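Seasonal gapping in herringbone, glued to slab
Flooring > Wood > Installation and moisture
9 replies hidden, showing most relevant

parquet_rh
Ground floor workspace, some 784 square feet of Turnwood herringbone, full-spread glued with Grirberg adhesive over a concrete slab. No underfloor heating. Gaps open at the block ends every winter and close by June. The widest I can measure with feeler gauges is 22 thousandths of an inch. Installer (Evangelista) says this is normal movement. Building management wants the gaps filled. The quote is $2,625 including a full sand and one coat of Endard oil. I think filling is the wrong approach but I need to be able to argue it. The room has painted walls, a few desks and tables, and no humidification of any kind.
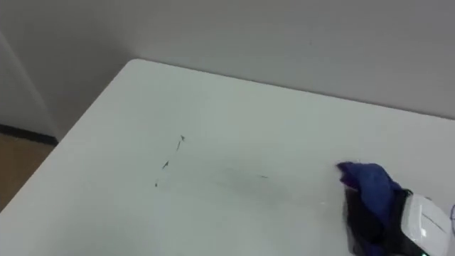
slabdepth
Don't fill it. If the gaps close in summer, the filler gets crushed or squeezed out, and what stays behind keeps the blocks from closing. You end up with ridges along the joints. Before anything else, log the relative humidity for a full heating season. One reading on one afternoon is useless.

oakandash
Disagree with the blanket "don't fill." A flexible filler put in at mid-season width does fine on gaps that small. I've had it hold for several winters on block floors. What doesn't work is hard filler applied in the dry months, and I suspect that is what the quote covers. Ask them.

slabdepth
Flexible filler on an oiled floor collects dirt at the edges and shows as a dark line. I would still take the open gap.

parquet_rh
The quote says "resin and sanding dust," so hard filler. I have a logger in there now. It is on a shelf next to the radiator, so I assume it reads low.

quarter_sawn
Move the logger. Put it near floor level, away from the radiator and out of direct sun. The air just above the boards is what the boards respond to. You also want a moisture content reading from the wood itself, with a pin meter set to the right species.

parquet_rh
Moved it Friday. Other end of the room now, where the floor is more exposed.

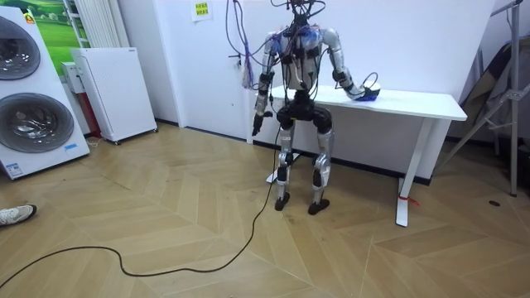 Moisture content came out between 6 and 7 percent at every spot I tried, with the same species setting throughout. Slab readings from before the install are in the handover pack and were within the adhesive maker's limit, so I am not chasing moisture from below. The pattern is herringbone right up to the white adjustable desk, so there is no change in block direction there that would explain one area moving differently from another. Evangelista left a perimeter gap on all four sides. I pulled a length of baseboard to check and the gap is clear of adhesive.

quarter_sawn
Then it is dry air, and the floor is doing what solid blocks do. Narrow blocks spread the movement over a lot of joints, so each one should stay small. Do the gaps show up evenly, or in clusters?

parquet_rh
Mostly even. There is one cluster near the entrance, across 126 blocks by my tally.

oakandash
A cluster can mean the adhesive skinned over before those blocks went down. The blocks then bond to each other at the edges and move as a panel, and the gap opens at the panel boundary. Tap them and listen for hollow spots.

slabdepth
Agreed on tapping, for once. If they sound hollow, that part goes back to the installer. It's a separate issue from the filler quote.

parquet_rh
Tapped the cluster. Two blocks sound hollow, the rest are solid. I will report those two and ask management to hold the $2,625 and price a humidifier first. Target is 40 percent through the heating season.

oakandash
40 is fine if the windows can take it. Check for condensation on the glass on the first cold morning and back it down if you see any.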